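Coffee tastes flat after moving to a hard water area

Posted in Kitchen & Home

Thu Mạc
I moved from Drultport to Pevthorpe in August and my coffee hasn't tasted right since. Same beans, same drip machine, same scoop. It comes out dull and a little chalky, and there is a white crust in the kettle after a week. The water report for my street says it is hard. I have tried more coffee per pot and it just gets bitter. Do I need a filter, or is it the machine? I rent, so nothing that has to be plumbed in.

Giáp
Probably both. Hard water mutes the sharper flavors, and scale builds up inside the machine so it stops heating the way it should. Descale first. It costs almost nothing and it tells you how much of the problem is the machine.

Use citric acid from the canning aisle, 10 grams in 500 ml of water. Run half of it through, switch off, wait 14 minutes, run the rest. Then two full tanks of plain water. Check your manual before you start, some makers want you to use their own product.

After that, buy a gallon of low-mineral bottled water and make one pot with it. If the pot tastes good, get a filter jug that says it reduces hardness. Plenty of jugs only take out chlorine. Don't use straight distilled water, it makes a thin, sour cup and some machines with a tank sensor won't detect it.

I'm on hard water too and I descale every 7 weeks. Bitter with more grounds usually means the grind is too fine, so go one step coarser when you change the water.

vakero
vinegar works but you will smell it for days. also clean the basket and the carafe, old oil in there tastes worse than any water. and don't leave the pot on the hot plate all morning

I keep mine out on the counter next to the toaster so I remember to empty the tank at night 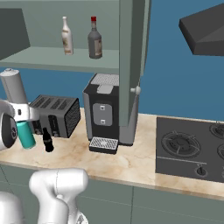
Coffee machine and toaster on a marble-pattern counter

Thu Mạc
Descaled it Wednesday night and the first pot was better, still not like before. Will try the bottled water next.

Related posts
White flakes in kettle, safe to drink?
How long do filter jug cartridges last
Best way to store whole beans
Dishwasher leaves film on glasses

Contact us | House rules | Copyright Vakero Community Help | Back to top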